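Section 4: Recording a multi-view pick session with Plullix

By Mogens Damgaard

By now you have Plullix installed and both arms talking to the recorder. Great, the fun part starts here! This section takes you through one full recording session, from the taped grid to a finished batch you can hand to the Flellico trainer. The method is simple once you have done it a couple of times, and it's a real thrill the first time a policy trained on your own recordings goes for a part it has never been shown in that spot.

The idea behind it: we record the same work cell from more than one fixed viewpoint, move the object from one grid cell to another between episodes, and let the trainer learn where things are from the grid up. In our July runs we recorded 771 episodes this way and kept every viewpoint, even the awkward ones. The awkward ones helped more than we expected (more on that in Section 6).

## 4.1 Lay out the work surface

1. Cover the table with brown paper or cardboard. Pull it tight and fasten the edges. A matte surface is best, as shiny ones throw glare into the lenses.
2. Run blue tape lengthwise and crosswise to make a grid. The cells don't need to match to the millimeter, but the lines should be straight.
3. Set the conveyor so its near end stops on the table with free cells in front of it.
4. Write down the cell for each object before you record. Plullix asks for it at the start of every episode.

> **Note:** Small scuffs and smudges on the cover are fine. Don't replace the cover halfway through a batch, though! The trainer will treat the new one as a different cell. 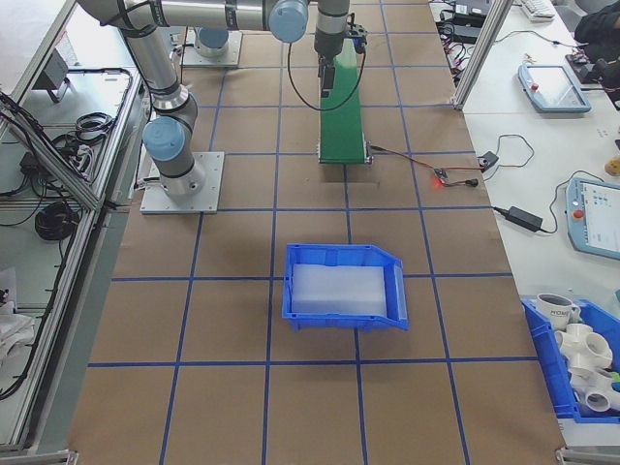
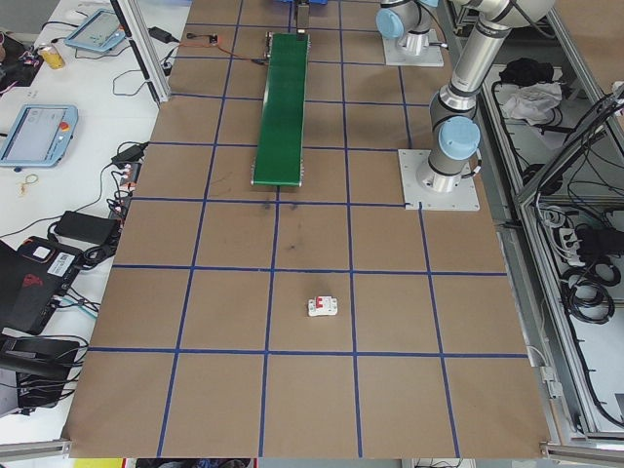

*Reading time for this section: 8 minutes*

The blue bin with the foam block in the first view and the small circuit breaker with the red toggle in the second are two of my favorite starting objects. The bin is big and easy to find from any side. The breaker is small and sits in one cell, and it makes a wonderful test of how well your viewpoints agree with each other.

## 4.2 Check the arms and the belt

1. Put each teach pendant where you can reach its red stop button without leaning over the table.
2. Bring the arms to their parked poses.
3. Jog the recording arm slowly over the belt and check that its cable has enough slack at the wrist.
4. Run the belt for 15 seconds with nothing on it. Watch the motor wires while it moves.
5. Press each stop button once, confirm that the arm halts, and reset.

> **Caution:** Keep hands, sleeves and loose cords out of the arms' reach whenever the drives are on. If you need to move an object, stop the arm first.

> **Caution:** The belt controller board has bare contacts. Turn off its supply before you touch the wiring.

## 4.3 Record

1. Open **Session > New** and pick the Hollmann profile. It loads the right speed limits for a shared table.
2. Start all viewpoints together with **Arm All**. Wait for every status dot to turn green.
3. Place the object, enter its cell, and step back.
4. Press **Record** and guide the arm through the pick.
5. Press **Keep** or **Drop**. Be generous with Keep! A slow or wobbly pick still teaches the trainer something, as long as the arm ends up holding the object.
6. Move the object to a new cell and repeat.

A batch needs at least 101 kept episodes before the trainer will accept it. With two people, one placing and one guiding, that takes us around an afternoon, and it goes faster once you find a rhythm.

> **Note:** If one viewpoint drops out, you don't have to throw the episode away. Plullix marks the gap and the trainer skips that stream. We ran a whole batch with one stream missing by mistake and the policy still learned the grid, which made my week.

## 4.4 Close the batch

1. Park the arms and stop the belt.
2. Choose **Session > Close** and wait for the sync check.
3. Copy the batch folder to the Dronelau drive. Leave the folder name as it is.

If the sync check reports drift, run **Realign** once and check again. Still drifting? Go to Section 9, "Clock problems," before you record anything more.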